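Fall walk-through, Kustelgate building, ground floor and mezzanine
Sep 20, 2024
Done by: me (Norbert Ďurica), with Wakana Nagano holding the ladder

Same form as last time, but I've written my comments in plain sentences so you don't have to call me and ask what "see note" means. OK is fine, FIX means somebody has to do something, WATCH means I'll look again in November.

EXITS AND HALLWAYS

Front doors open fully, close by themselves: OK
Side door to the parking lot: FIX
It sticks. You have to lean on it with your shoulder, and I'm a big guy. Wakana had to push three times! Hideaki thinks the frame moved over the summer and I think he's right. Please get this one done first.

Exit signs lit: OK except the mezzanine one, which flickers. WATCH
Hallway clear, wall to wall: FIX
The folding chairs are back. I love a folding chair as much as anyone, but they live in the storage closet, not next to the drinking fountain.

FIRE EQUIPMENT

Extinguishers on their hooks, tags current: OK
Extinguisher by the kitchen, unit 2054: WATCH
Needle is in the green but sitting right at the bottom of it. I put a strip of tape on the wall next to it so I can find my own note again.
Smoke alarms tested: OK, all of them, and sorry to the people on the phone at the time.

ELECTRICAL

Extension cords: FIX
There's one running under the carpet in the front office. I know it has been there forever and it's still a no. Akihiko Kikuchi says he can put in a proper outlet if someone approves the 100 dollars for parts.
Space heaters: none out yet, ask me again when it gets cold.
Breaker panel labeled: OK, finally, and in Ryota's very nice handwriting.

WORK TABLES AND ROOMS 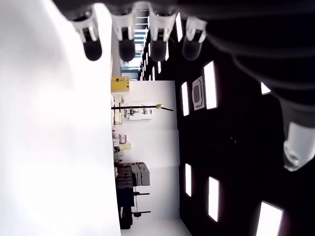
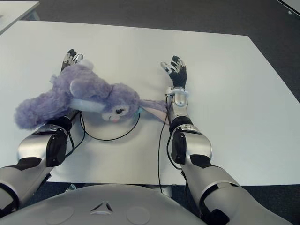

Table legs tight, no wobble: OK
Shelves anchored to the wall: FIX in the Cuvness room
The tall one has 2 brackets and only one of them is screwed into anything. I took the paint cans off the top shelf and left them on the floor underneath, so watch your toes.

KITCHEN

Fridge temperature: OK
Kettle cord: FIX. The plastic is split near the plug. I've unplugged it and stuck a note on it (please don't peel the note off and use it anyway, I will know).
First aid box: missing burn gel and the small bandages, otherwise full. Ryota Minami is ordering.

STAIRS

Handrail solid: OK
Grip strips: WATCH. Step 8 is peeling at the left corner. I pressed it down and it came right back up.

Next round is in November, same route. If you fix something before then, write your initials next to it on the paper copy by the front office door.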